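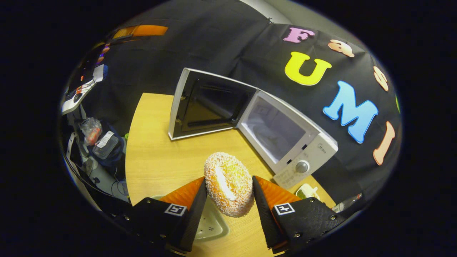

Mastbridge jewelry studio Gretero to open repair counter in June

Gretero, the handmade jewelry studio on the lower end of Canal Street in Mastbridge, will open a walk-in repair counter in June and bring out a new line of silver earrings the same month.

The counter will take in earrings, necklaces, bracelets and light chains, including pieces that were bought somewhere else. Until now the studio has only repaired its own work, and customers had to mail it in or make an appointment.

Owner Jozefína Halás said the change came from requests at the front desk.

"People walk in with one earring in their palm and ask if we can match the ear wire," she said. "We have the wire. We have the pliers. It was silly to keep sending them away."

Halás opened Gretero in a single room above a shoe store and moved it to the present storefront four years ago. The studio makes beaded and wire-wrapped jewelry in sterling silver, with a smaller number of gold-filled pieces. Most of the stones are semiprecious — garnet, labradorite, freshwater pearl, amethyst and turquoise among them.

What the counter will do

Replacing an ear wire or a post will start at $3 an earring in sterling silver. Restringing a beaded bracelet will start at $40, with the price going up for knotted strands and for anything that needs new beads. Clasps, jump rings and earring backs will be priced by the part.

Small jobs such as a new ear wire can usually be done while the customer waits. Restringing will take up to two weeks. Customers will get a written price before any work starts, and pieces that are not picked up will be held at the studio for 300 days.

The counter will not resize rings, reset diamonds or work on watches. Halás said those customers will be given the names of two other shops in town.

It will also turn down plated pieces that need heat. "If the plating burns off, I can't put it back," she said. "I can clean it and I can change a clasp with pliers, but I won't take a torch to it."

The repair bench will be run by Tosh, a two-person metalwork shop that has shared the building's back workroom with Gretero since last fall. Tosh makes plain silver bands and cuffs under its own name and will keep doing so. Under the arrangement, Tosh handles any soldering and Gretero handles stringing, wire work and cleaning.

Counter hours will be 10 a.m. to 4 p.m., with the last drop-off at 3:30 p.m. The counter will close for lunch from 12:30 to 1 p.m. The rest of the store will stay open during that time.

New line called Follier

The new earrings will be sold under the name Follier. The line is made up of drop earrings in the shape of narrow leaves, cut from sterling silver sheet and textured by hand with a hammer. Some pairs carry a single small garnet or pearl at the stem, and others are plain.

The leaves come in three lengths. The shortest hangs three-quarters of an inch from the top of the ear wire, and the longest hangs two and a quarter inches. All of the pairs can be ordered with ear wires, posts or clip-on backs at the same price.

Clip-ons are new for the studio. Halás said she tried several kinds of clip before settling on one with a small screw, so the wearer can loosen or tighten it. The longest leaves were trimmed to a thinner sheet to keep the weight down.

"I wore the first pair through a whole market day and took them off at two o'clock," she said. "They pulled. So we went thinner and started over."

The silver is darkened after it is hammered and then polished back by hand, which leaves the low spots gray and the ridges bright. Halás said the finish will change with wear and can be darkened again at the repair counter. She asks buyers to keep the earrings out of silver dip, because the dip strips the dark color off completely. A soft cloth is enough for most cleaning, and mild soap and water can be used on the plain pairs. Pairs with pearls should only be wiped.

Prices for plain Follier earrings start at $48. Pairs with a garnet or a pearl start at $62. Each pair comes in a small cotton pouch with a card listing the metal and the stone.

Earrings will be sold in the store first and added to the studio's website later in the summer. The studio is not taking advance orders, although customers can leave an email address at the desk to be told when the website listing goes up.

Changes at the store

To make space for the counter, Gretero has taken out the loose bead bins that stood along the left wall. Beads will still be sold, but by the strand only, from drawers behind the register. The sale of single beads has ended.

The remaining loose stock is being cleared in mixed bags at the front of the store. The bags hold glass, wood and shell beads and are sold as they are, without sorting by size or color. Stone beads are not included.

The beginner stringing class will also move. It has met at the long table near the window, which is going to the back workroom, and it will start half an hour later, at 6:30 p.m. The class fee stays the same. Students should come in through the side door on the alley, as the front door is locked after closing. The wire-wrapping class is on a break for the summer and is expected to return in the fall with a new schedule.

Halás said she has hired one part-time worker for the register and does not plan to add more staff before the holidays. She said custom orders will go on as before, although the wait for a custom necklace may run longer during the first weeks that the counter is open.

Gift cards bought before the change can be used for repairs as well as for jewelry and classes. Store credit from the bead club, which ended in the winter, will be honored on bead strands and on Follier earrings.

Customers who want to ask about a repair ahead of time can bring the piece in during store hours or send a photo through the contact form on the studio's website. Photos should show the clasp or the broken part up close, next to a coin or a ruler. Halás said the studio can give a price range from a photo, but the final price is set once the piece is on the bench.

Gretero is at 1233 Canal Street, Mastbridge. Street parking is free after 5 p.m., and there is a small lot behind the building for customers.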